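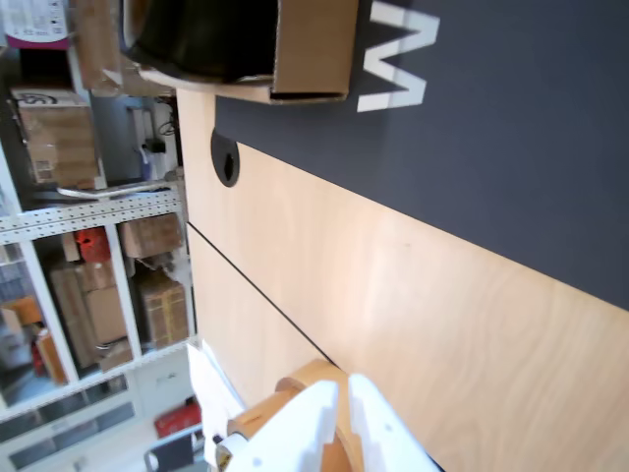

Figure 2. A shared table in the Westora office, with an open cardboard box left beside the cable grommet.

3.2 Where things get put down

I should say first that I never set out to write about cable holes. When Ikhsan Wuisan and I started visiting offices in Skurnosville in January, we wanted to know how people share big tables when no seat belongs to anyone. But the same little round black insert kept turning up in my notes, so it gets its own section!

Figure 2 is a fair picture of what I mean. The light wooden top meets a dark panel in one long straight line, and the grommet sits right on that line. A cardboard box has ended up next to it, open, with something big, black and rounded in or behind it. I've seen the same sort of thing at Nandholm, with a biscuit tin and somebody's bicycle lights.

We talked to 71 people across the two sites, and 76 tables went into the survey (the full list is in the appendix). Most people told us they thought of the strip by the panel as "the back" of the table, even on tables you can sit at from either side. Things put at the back were allowed to stay. Things put in the middle got moved, sometimes within the hour – one woman at Westora called it "being tidied at".

The seam between two sections of a tabletop did a similar job, though I was slower to notice it. People lined up their notebooks with it and got a bit cross when a neighbour's papers came over. Tarigan's older study of library desks found much the same with painted lines, and I think a joint in the wood is enough for most of us. Boxes seem to be let off, and I come back to them in 3.4.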